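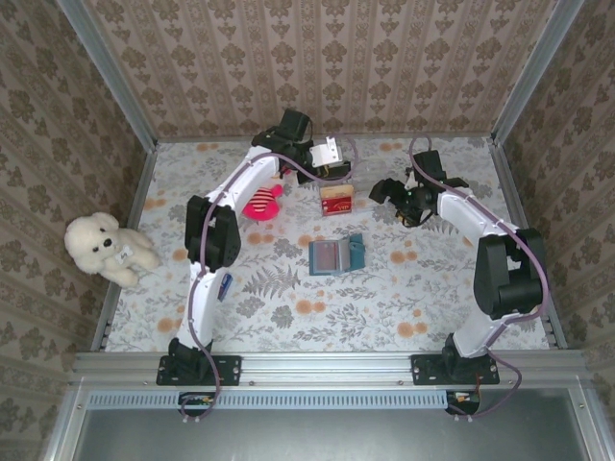 Workshop tips: sharing a packing bench with a pair of arms

These notes come from the returns and repacking room at Festell in Jiddale, where two arms now sort and place small goods that used to be done entirely by hand. They are meant for small workshops and packing rooms doing the same sort of thing. Most of the tips cost next to nothing.

Put a cloth down

Bare metal and painted board are hard on small goods. Boxes skate when a jaw touches them and plush toys pick up black marks. A cotton tablecloth or an old curtain gives enough grip to stop most of the sliding. We use a pale floral one with ferns and orange blossoms on it. Whatever you choose, wash it twice before the first use to get the sizing out, iron it, and pull it flat from the corners. A fold the thickness of a pencil is enough to tip a narrow box.

Keep a second cloth washed and folded. Changing over takes less time than spot cleaning.

Line the walls

Kamran Alipour papered the side and back panels with leftover wallpaper, beige with a brown damask pattern. It wipes down with a barely damp sponge and it took the glare off the panels, which had been giving people on the afternoon shift headaches. Use paste sparingly near the aluminium corner posts. If the paper lifts at the edge, trim it back and don't tape it. Tape collects fluff.

Cables

Ours are purple, and the colour helps. Leave a generous loop at each joint so the cable isn't pulled tight at full reach, then let the rest drop below the rail. Check the loops at the start of each shift with the power off. Run a dry cloth along the full length and feel for flat spots or nicks.

Don't tie a cable hard against an elbow. We did, and replaced it in August.

Keep the slots clear

There is a vent grille under our rail, and plush goods shed. Vacuum the grille with the soft brush head at the end of every shift. Don't use compressed air, which blows lint towards the circuit boards below the rail. If boards are exposed, as ours are, keep spray bottles off the front ledge altogether. Put cleaner on the rag, away from the bench.

Setting out the work

Soft items go on the outside and boxes towards the middle. A plush puppy can flop on its side against the wall and come to no harm, but a small upright box wants clear space around it. Clear plastic trays are useful for containing loose items but hard to see against a busy cloth. Run a strip of coloured tape around the lip so that the next person doesn't put a box down half on the edge.

Tuck swing tags and name tags under the toy before you start. A tag standing up is the first thing a gripper catches. Flat plush items should be laid with the thick part towards the middle of the bench.

Label each arm as well. A small coloured tag on the link is enough, and the log book gets easier to follow when people write "blue tag" and not "the one on Skye's side".

What happened to the jobs

The old bench had four packers standing at it. The new one has two people per shift, and the other two moved to inspection and mending, which had been badly behind. Nobody was let go, though the hours changed, and not everyone was pleased about it. We handled 4000 items in the first quarter on the new bench, against 2000 in the same quarter on the old one. Part of that increase came from a better shelving layout by the door and shouldn't be credited to the arms.

Skye Tosh has worked the bench the longest. Her wrists are better for it, she says, but her feet are worse, as she used to walk between stations and now spends long stretches in one spot. We bought a thick rubber mat and a perching stool. Buy both before the machinery arrives. Swap places with inspection at the tea break so no one watches the bench for a whole shift.

Watching is tiring in a way that packing wasn't. People drift. A written list beside the bench helps, with these on it:

Power off before hands go in, every time, including for a dropped tag.
Sleeves rolled, lanyards off, long hair tied back.
Anything that falls stays where it is until both arms are stopped.
Write down each jam with the item code and which arm.

That last one matters more than it looks. Our log had 168 jams in it when we sat down with Pollock, who did the installation, and most were the same few items set down the same wrong way. The packers had known which ones for weeks. Ask them early, and pay them for the meeting.

Training

Budget a full fortnight per person. The Trudton course booklet is decent on safety and thin on everyday care, so we staple our own cleaning sheet inside the back cover. Replace the sheet when the cloth is changed over, as by then it is usually covered in pen.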